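Sweater Week at the Wostari House

Gallery by Yee-man Liao

Every August we take the winter knits out of storage, check them over and decide what stays. This year the sorting was done in the bedrooms, where there is more flat space than in the living room. Ya-wen Ho handled the folding and Abimbola Eze did the mending afterward. The pictures go up as they get sorted, so the page will grow over the next few weeks.

Most of the knits are wool or a wool blend. They live in cotton bags on the top shelf of the hall closet, and each bag gets a paper tag with the year on it.

1. The cream cable knit

Laid out on the bed next to the flowered duvet with the pink ruffle. The cables and ribs run close together on this one, and the collar is ribbed too. Ya-wen starts with the neckline, then smooths the body flat before she brings the sleeves in.

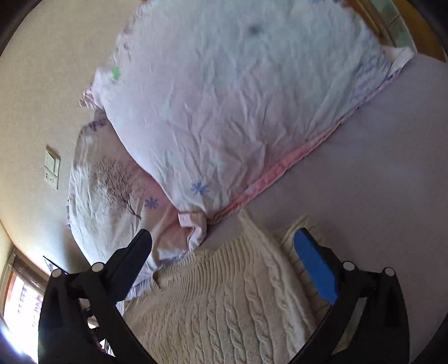

2. Still to come

The Skunen cardigans are next. There are two of them, both gray, and both need new buttons. Yuk-lan Lo has a jar of spares and is bringing it over on Saturday.

After that come the children's sweaters, which Tien-fu Tam is collecting from his sister. Some of those will be passed along to the Shezi clothing swap and the rest will go back in the closet.

Folding notes

A few people asked how we fold the heavy ones. Lay the sweater face down, bring each side in toward the middle with the sleeve lying straight down the back, then fold up from the hem in thirds. Thick cables do better with two folds – three makes a bulky stack that tips over in the bag. Don't hang them. The shoulders stretch and it is hard to get the shape back.

Cedar blocks go in the bottom of each bag. Sand them lightly if the smell has faded.

Last year's gallery, with the scarves and the Protska blankets, is still up under Older Pages. It has 46 pictures and loads slowly on a phone.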